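¿Ya pueden las máquinas con las tareas de casa?

En junio me propuse apuntar qué cosas de mi casa hace ya una máquina sin que yo esté encima. La lista salió corta: lavar la ropa, lavar los platos, aspirar el pasillo. Y en las tres me toca a mí la parte pesada, que es meter, sacar, doblar y guardar.

Se lo comenté a Catinca Ciobanu, que trabajó en el almacén de Culstead, y me dijo que allí pasaba lo mismo. Las cajas cerradas se mueven solas de un lado a otro desde hace tiempo. Lo que va suelto dentro de las cajas lo siguen cogiendo personas, sobre todo si es blando o cada pieza viene de una forma distinta.

Yo pensaba que lo difícil sería cocinar o planchar. Ahora creo que el problema empieza antes, en cosas como cerrar un estuche. La tela cede, la cremallera se atasca si no sujetas bien el otro extremo y un lápiz atravesado lo complica todo. Mi hija pequeña tardó meses en hacerlo con soltura, y tenía diez dedos — una pinza tiene dos.

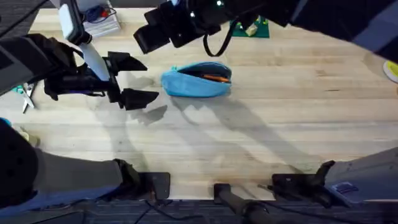 ¿Compraría hoy un robot para recoger la mesa?

Todavía esperaría. Pagaría por uno que guardara los lápices y doblara los paños sin supervisión, aunque fuera despacio, pero no me fío de que lo haga igual de bien en mi cocina que en una mesa preparada. De momento sigo con la aspiradora, que esta semana se ha vuelto a quedar enganchada en el fleco de la alfombra.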